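Sourdough & Slow Food Boards > General Chat > Do you put bread in a basket when people come over?

crustfund
Serious question, or as serious as I get. We had 9 people over in December and my mother-in-law asked where the bread basket was. I said the bread was on the board. She said yes, but where was the basket. I served dinner with the feeling I'd failed an inspection.

So do you all own one? Do you use it? I bake twice a week and it has never crossed my mind to put a loaf in anything but a paper bag.

oldrye_stelham
Own four, use none. Every one was a gift. They live on top of the fridge in Stelham gathering the kind of dust that has grease in it, and about once a year I wash them and put them back.

tinpanalley
Strong disagree with the coming pile-on. A basket with a cloth napkin keeps rolls warm through a whole meal. A board keeps them warm until you sit down. If you only ever serve big country loaves, fine, use the board, but don't come crying to me about cold rolls.

crustfund
I have never cried to anyone about rolls.

tinpanalley
Give it time.

mrs_levain
The napkin does the work, not the basket. I line a mixing bowl with a dish towel and it's the same thing for no money. I will say a yellow one does look cheerful on a white table, and I have been fighting that opinion for years.

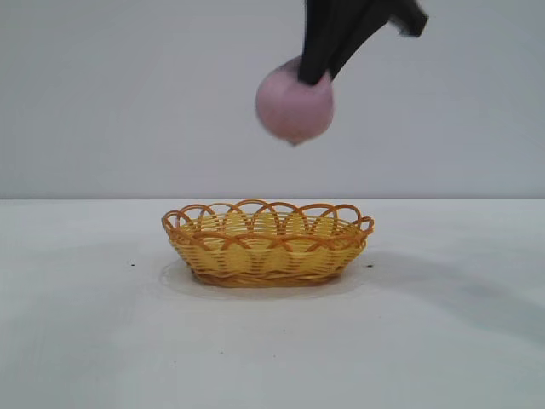
yellow woven, pink ball, plain gray wall

I'd still take the mixing bowl. Woven stuff holds crumbs like a grudge. I turned one upside down over the sink last winter and got enough for a meatloaf.

oldrye_stelham
You say that like it's a drawback.

flourpower_vok
The restaurant supply place in Vokville has plastic woven ones that go through the dishwasher. They look like a fish fry. I have 2 and the kids think we're eating out.

tinpanalley
Plastic sweats. Put a hot roll in plastic and the bottom goes gummy in ten minutes. Willow or nothing.

flourpower_vok
Mine have holes in them. It's the whole design. I've never had a gummy roll.

tinpanalley
Then your rolls weren't hot.

flourpower_vok
Wow. OK.

mrs_levain
Can we not do the 1,000-post proofing box thread again. I still get notifications from that one.

crustfund
Update for anyone still here: I went to the flea market in Citia on Saturday and bought a flat oval basket for two dollars. It has a wobble — one side sits higher than the other — so the rolls all slide down to whoever's on the left. I plan to seat my mother-in-law there and call it hospitality.

oldrye_stelham
Soak it in warm water and set a brick in it overnight. It'll flatten out.

crustfund
I think I want to keep the slope.

tinpanalley
Line it with a cloth.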